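**Progress report no. 7 – Sametora shared workspace**
To: Nudow small grants office
From: Ming-te Wu, project coordinator
Date: 28/09/2021

In this period we worked mainly on the meeting corner, the one with the long white table and the two benches. Our members use it every day for study and for repairing small devices. In the last report I wrote that the charging cables were the most frequent complaint. People took one from the shelf, used it and left it where they sat, so the next person had to search the whole room.

We decided to keep all loose cables in one yellow box with two drawers, which stays on the table. Each cable is folded back and forth to the length of a hand before it goes away.
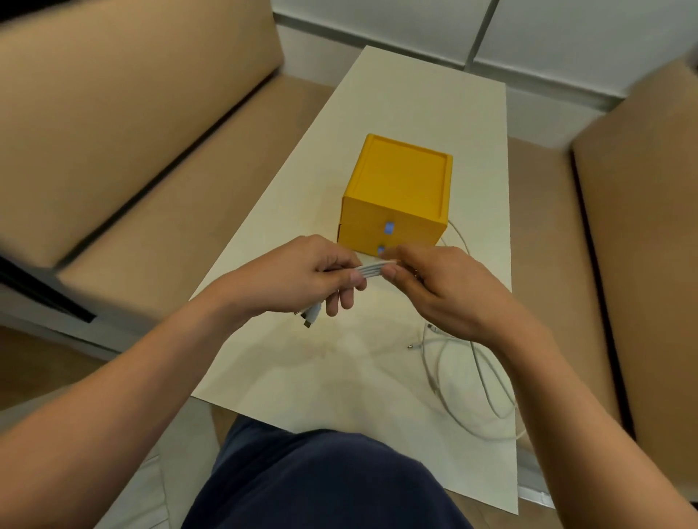 The folding takes more time than we planned. Old cables keep the shape of their former coils and do not want to lie flat, so we do the long ones first and leave the short ones for the end of the afternoon. Cables with a damaged cover are put aside for the Dvorak repair shop, who agreed to look at them without payment.

For the sorting we follow one simple rule: power cords are separated from data cables before any folding starts. I wrote this on a card for new members, and it will be translated by our partners at Plurkport.

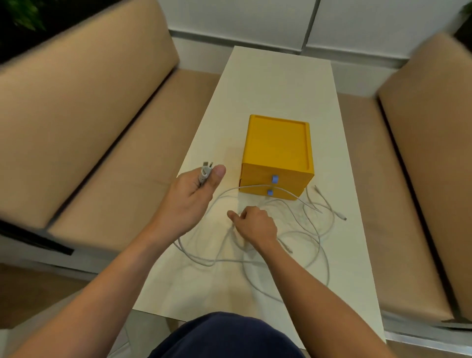 The cost until now is small. From the 2,000 granted for equipment we spent 40 on storage, and the rest is kept for the lamps and the second shelf. The lamps are delayed by the supplier – I expect them before December.

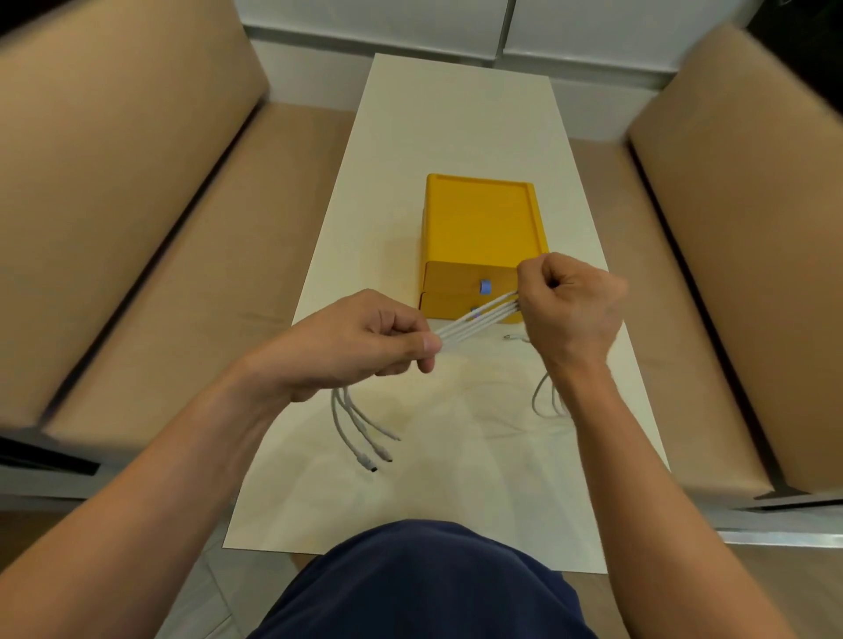 *White cables held in a bundle over the table, next to the yellow box.*

Still open: labels for the drawers, and a decision about 13 old adapters that fit none of our devices. I would be thankful for your advice on whether we may give them away under the grant rules.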